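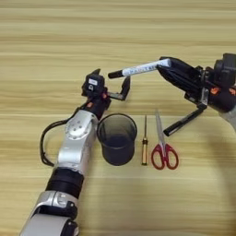 Slide 1. Two arms, one marker, and the pen holder, screwdriver and scissors on the table.

Hi everyone, thanks for coming back after the coffee. I'm Felista Mfaume, I look after equipment planning at Niluseck, and I get to talk about my favourite spreadsheet. (Wait for the groan.)

Leave slide 1 up for a bit. Look at what's on that table besides the arms. Scissors with red handles, a mesh pen holder, a small screwdriver. You could fill that part of the order from a desk drawer, and it's the part we spend the most time arguing over in task planning!

Point at the grippers. The one on the right has the marker by its back end, the one on the left is open. Two-arm work is what we're budgeting for, so every line in the budget that says "arm" gets doubled, and so do the grippers, the cables and the spares. Our first draft in February had two arms and one spare set of fingers. Brijesh Bisht caught that one. Thank you, Brijesh.

Now the money. Go slowly, people like to write this down.

Setup costs per bench, leaving out the arms: we put in 3,000 dollars. The quote from Takora came back at 2,573, and I was thrilled, until Umesh Rana asked if it had freight in it. It did not. Ask for the freight line. Ask for it in writing.

Spare fingers and pads: look at the shapes on slide 1, the flat bar with the turned-down tip on the left and the long one with the rounded end on the right. Check which finger the spare is for before you order. We keep one full set per bench on the shelf.

Table space: I love the open bit of wood at the lower right. Leave yourself some of that. Kusum Lodhi measured our benches with both arms stretched out and we went up a size, so please do that before you buy the bench and save yourselves a very dull return.

Small items: 100 dollars per bench for pens, tools and holders. Nearly 30 of that went on markers. Buy the cheap ones, buy plenty.

Time: Kanchan Gautam has the training hours on her sheet, and they belong in the budget too. If you only take one thing home, put people's hours on the same page as the hardware.

(If running late, skip the Fostar and Bansal comparison and offer to email it. If there's time, show lead times only, no prices.)

Questions I expect: lease or buy? We bought the arms and leased the benches, and I'd happily do it that way again. Can one bench be shared by two teams? Yes, with a booking sheet.

Back to slide 1 for questions. Pass the mic to Umesh for anything on wiring.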